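Catudano Plain White Paper Cups, Large
Item 1343
Sold in sleeves of 2 x 200

Unprinted white paper cups in the large size, for counters, meetings and anywhere you go through cups faster than you can wash mugs. We have stocked them for a while now and we still get asked whether they are any good, so we'll try to answer without the usual brochure talk.

The maker's leaflet calls this a "premium drinking experience." It's a paper cup. It holds a drink, you finish the drink, and then you need somewhere to throw the cup. What we look for is a clean rim, a side that doesn't fold the moment someone picks it up, and a stack that comes apart without a fight. On the first two we have few complaints. On the third, the Catudano is better than the Ginetti cup we used to carry, though in humid weather you will still pull out a pair now and then.

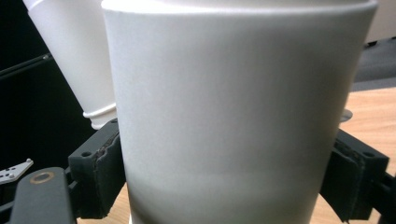 Plain means plain. There is no logo, pattern or "caution" line on the side, and the finish is matte, so a stamp or a felt pen takes to it well enough. Glossy stickers hold. The cheap matte ones start lifting at the corners after an hour or so, at least the ones we tried. The shape is the ordinary taper, wide at the top and narrower toward the bottom.

Will it insulate? A little, but this is not a double-wall cup and we wish sellers would stop hinting that single-wall cups keep your hands cool. If you pour tea straight off the boil, buy sleeves. Kandcombe sleeves fit. The Krajčí ones are cut for a slimmer cup and ride too high.

We also don't repeat the "eco" claim from the outer carton. Paper cups need a lining, and whether your local collection takes lined cups is a question for them. Ask before you put it on a sign.

Lids are sold separately. Please don't guess the size from another brand's cup, as we can't take back opened lids.

Customer note, 21/01/2018: "Fine. Bought them for soup as well as coffee. Wouldn't do soup again."

Back in stock from June in full cartons only. Single sleeves while they last.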